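1 June 2022
By the Lodard project team

Lodard garment handling build: progress report to the Haugland fund

Work covered here runs from the start of March to the end of May. It follows the plan agreed with the fund, with one change to the order of tasks, explained below.

Build and setup

The humanoid is assembled and standing in the bedroom setup at the Vonwood workshop. We raised it on a pine platform against the foot of the bed, which gives the arms a useful height over both the mattress and the clothes rack. The platform is in two sections so that it can be carried through the door. Power still comes in by cable along the floor. The planks have not been sealed and will stay that way until we are sure of the final height.

The legs are powered but we do not ask them to walk. All work this period was done from a standing position, with small shifts of weight and short steps on the boards. 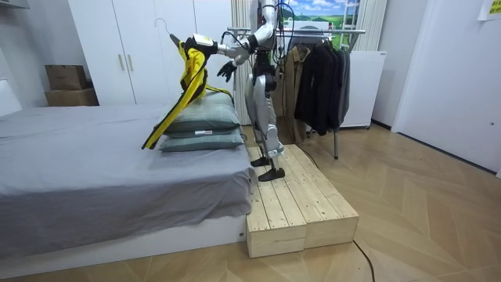 Right arm holding the yellow garment over the pillows, platform position one.

Handling trials

The task is to move a garment on its hanger between the rack and the bed. We logged 65 trials on the yellow jersey alone. It was chosen because it is light and slides about, and because the color is easy for the vision software to pick out from the gray sheet. Coats and jackets share the rail with it so that the robot has to work with neighbors close by.

Most failed trials came from the hanger turning on the rail as the fingers closed. Slowing the last part of the reach helped. We also rewrote the release step – the old version opened all the fingers at once and tended to flick the hem.

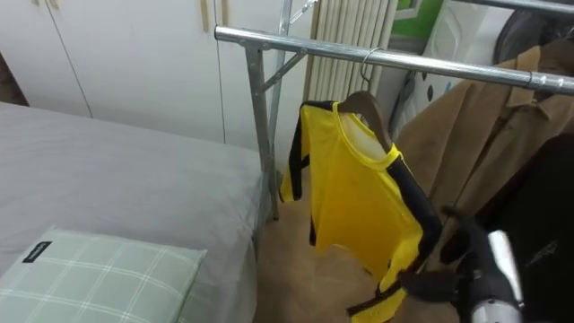 Can the robot take a garment off the rail without a person stepping in?
On light items it can in most trials, but the heavier coats still need someone to free the hook.

Heavier garments were meant to come first in the plan. We moved them to the next period so that the wrist could be checked under a light load. The wrist bearings on the right side were replaced once, and the left side has had no repairs.

Spending

Spending for the period came to $1,159, mostly on bearings, cable, lumber and hangers. Workshop rent is paid separately by Edorberg and is not included. We have 10 spare finger tendons in stock and do not expect to order more before the next report.

Open problems

The cables running down the body limit how far the right arm can swing before they pull. A longer loop has been tried and it snags on the rack. We plan to route them through a guide at the back of the shoulder. The control software also loses track of the hook when it faces away from the cameras, and for now we set the hanger by hand before each run.

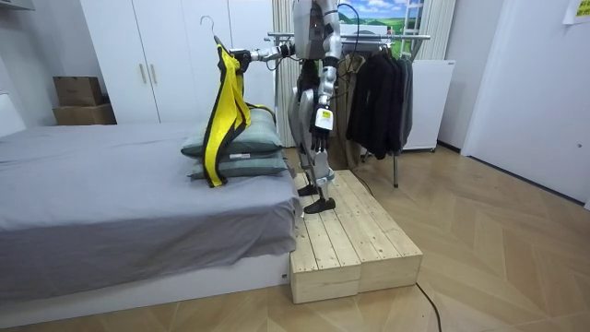 Edorberg wrote back on the draft that the cable guide should be finished before any coat is lifted, and that they would sooner see fewer trials with full notes than a long log with gaps. We have accepted both points.

Next period

The cable guide comes first and should take 4 weeks, including printing and fitting. Coats follow, starting with the tan one. Laying a garment flat on the bed with its sleeves straight is still on the list, but we would like to agree with the fund on what counts as straight before we begin scoring it.

Contact: Lodard project, Vonwood workshop | © 2022 Lodard | Back to top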